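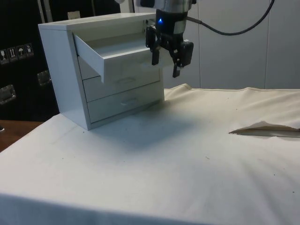
Beatrice Rotich reckons the whole thing is rubbish, and she left a comment on my last post saying so: "If you stare at any old wall painting long enough you'll find a map in it." Fair enough! But I do think this one deserves a quick mention, even if I've been rolling my eyes through most of it.

The story so far, for anyone who missed it. In February a retired surveyor called Rainer Teuber announced that the Last Judgement in the little chapel at Skondarero hides the location of a lost monastery library. His idea is that the halos of the saints, joined up with straight lines, match the hills round the village. He has a book on it, called The Ruppert Key (Ruppert being the monk who supposedly painted the wall), and the first 200 copies went in a fortnight.
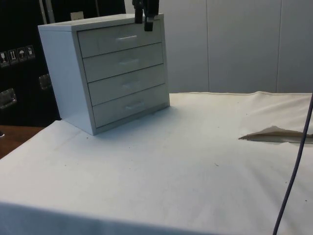 Now the parish has put up its own reply, dated April 2022, and it's a good read. According to them, 5 of the halos he relies on weren't there before the wall was repainted by a local decorator, who added a few extra saints because there was a gap over the door. So unless the decorator was in on it too, that's a fair bit of the map gone.

Teuber isn't giving up. He says the decorator must have been following older marks in the plaster, and he wants 3000 euros from readers to have the wall scanned. 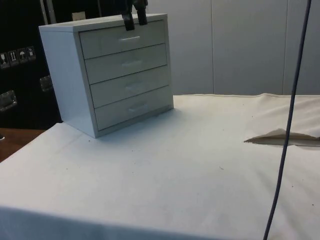
I've read the book, by the way (borrowed, I wasn't going to pay for it), and the chapter on monks and their libraries is rather nice. It's when the ruler comes out that he loses me. The parish is holding an open evening at the chapel next month, and Teuber has said he'll come along.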